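Why Does a T-Shirt Fit in a Basket?

A T-shirt on the floor is enormous. It has arms. It covers the one sock you need and, somehow, half the cat. Fold the same shirt and it shrinks to a tidy bundle, though not a single thread has gone missing. So where does all that shirt go? 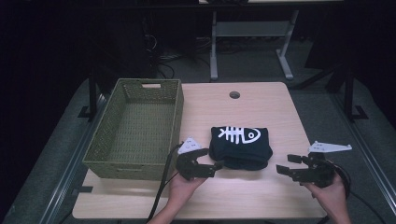

Folding is a trade. You give up width and get thickness. Spread out flat, a shirt is one big, thin shape, and every fold halves the space it takes up and doubles the layers. The navy shirt with the fish skeleton on it is down to a small, squarish bundle, with a few layers showing along the lower edge, and the green basket next to it could hardly complain about having to fit that in. The fish looks fairly calm about the whole business, considering it has no insides.

You can check the sums with paper. Cut out a square 36 centimetres along each side and fold it in half. Now it measures 36 by 18. Fold it in half again, the other way, and you have a square of 18 by 18, four layers thick. It takes up a quarter of the table it used to. Grown-ups call this geometry and will be delighted if you mention it at dinner.
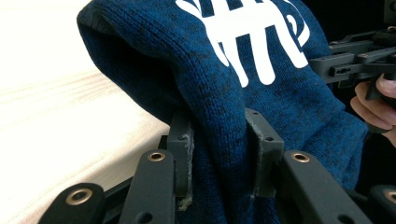
Cloth is trickier than paper, and T-shirt cloth is trickiest of all. It is knitted, so the whole thing is made of tiny loops of yarn hooked through one another. Loops can stretch and slide, which makes the shirt comfy to wear and a nuisance to fold. Pull one corner and the rest comes along in whatever shape it likes. Smooth it flat with your hands first, then fold the sleeves in, then bring the bottom up to the collar.

Your favourite colour makes no difference. Neither does sighing. We tested both.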